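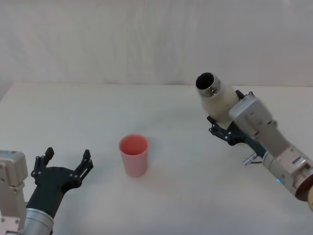

**Bottles and cups: issue, care and replacement**
Speaker notes, Mikerbridge staff session, 23 June 2025

Running order: welcome, scope, the bottle, inspection, the cup, returns, questions. Slides advance on the bold headings. Please keep the handout face down until the returns section.

**Welcome and scope**

Good morning, and thank you for coming. This session covers the drinkware that Wusport issues to its staff and visitors at Mikerbridge. It applies to the main building, the Krawczyk wing and the training rooms. It does not apply to the canteen, which has its own crockery and its own rules.

Wusport holds 400 bottles and around 900 cups for use across the site. The stock was bought as a single order, and spare caps were ordered separately. Until now each department has looked after its share in its own way. Some departments wash everything centrally at the end of the day. Others leave washing to the person who used the item. The new procedure takes effect in August and will be the same for everyone.

(Pause. Ask how many people in the room have a bottle on their desk at present.)

**The bottle**

The part that receives the least attention in daily washing is the neck. The body is smooth and wipes down quickly. The neck has ridges, and ridges hold residue from drinks, from hands and from the inside of the cap. A cloth passed once around the outside will not reach the bottom of a groove. 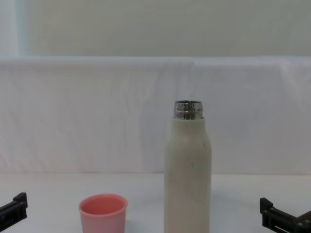 *Bottle with the cap off. Note the grooved metal neck. Pink cup to the left.*

Please ask the audience to look at the neck first. The metal is stainless steel, and the horizontal grooves are where a screw-on cap would sit. The procedure for washing is as follows:

1. Remove the cap and set it aside for separate washing.
2. Empty the bottle completely.
3. Wash the inside with the long brush and warm water with detergent.
4. Work the small brush around the neck, following each groove.
5. Rinse inside and out.
6. Stand the bottle on the drying rack with the cap off.

The cap stays off until the inside is dry. A bottle closed while damp will develop an odor, and in our experience odor is the most common reason for a bottle being returned. The cap goes back on when the bottle is issued, not when it is put away.

Do not use scouring pads on the body. The pale finish shows marks easily, and a scouring pad will leave more of them than it removes.

(If asked about dishwashers: the machine in the Krawczyk wing may be used for cups only. Bottles are washed by hand. This will be reviewed once the new racks are in place.)

**Inspection**

Every bottle is to be inspected before it goes back on the shelf. Inspection takes a few seconds and needs good light. Turn the bottle once through a full circle, look down into the opening, and run a thumb around the neck to feel for dents or burrs. Hands must be clean before this is done.

The difficulty that departments report most often is the difference between a dirty bottle and a worn one. On a pale surface the two can look very much alike.
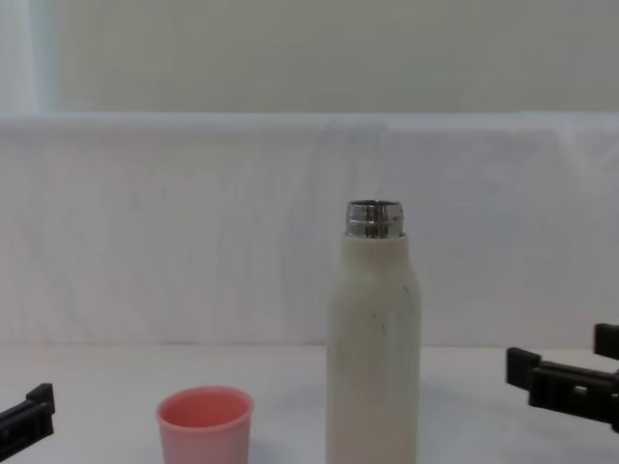 *Gray streaks and small dark smudges below the shoulder, upper right. Light scuffs or dirt?*

Allow time for discussion at this point. Opinions usually differ, and the audience should be encouraged to say which they would choose before the procedure is explained. A decision is not to be made by eye alone. Wipe the mark with a damp cloth and a drop of detergent, then dry the area and look again.

- If the mark lifts, the bottle was not properly washed and goes back to the sink.
- If the mark remains but the surface feels smooth, record it as cosmetic and keep the bottle in use.
- If the surface feels rough or is flaking, withdraw the bottle.

Cosmetic marks are acceptable for staff use. Bottles set out for visitors should be free of visible marks, and a separate shelf will be provided for them.

**The cup**

The cups are simpler and will take less time. They are open, without ridges, and can be washed in one motion. The point to stress is the rim. It should be checked by touch for chips or cracks, and a cup with either is to be discarded at once. Cups are not repaired.

Cups are stored upside down on a clean, dry surface. They should not be stacked while wet – stacked cups stick together and dry slowly. When cups and bottles are set out for a meeting, leave clear space between them so that a person reaching for one does not knock the other. The cup goes to the left of the bottle. This is a matter of consistency only, and no department will be marked down for it.

**Returns**

(Handout may now be turned over.)

Withdrawn bottles go in the gray crate in the stores office, with a Graker tag attached. The tag has 2 lines: one for the department and one for the reason. "Damaged" is not sufficient as a reason. Please write what was found and where, for example "flaking below shoulder" or "dent in neck."

Lost caps are reported on the same form. A bottle without a cap remains usable once a replacement has been fitted and must not be thrown away. Several good bottles were discarded last year for want of a cap, and the stores office would like this to stop.

Replacement stock is issued on request up to the department's allowance. Requests above the allowance go to the site manager in writing.

**Questions**

Leave the second bottle slide on screen during questions. Questions about the canteen should be referred to the catering desk. Questions about cost may be noted and answered by email after the session. Please collect the sample bottles and brushes at the door and return them to stores before noon.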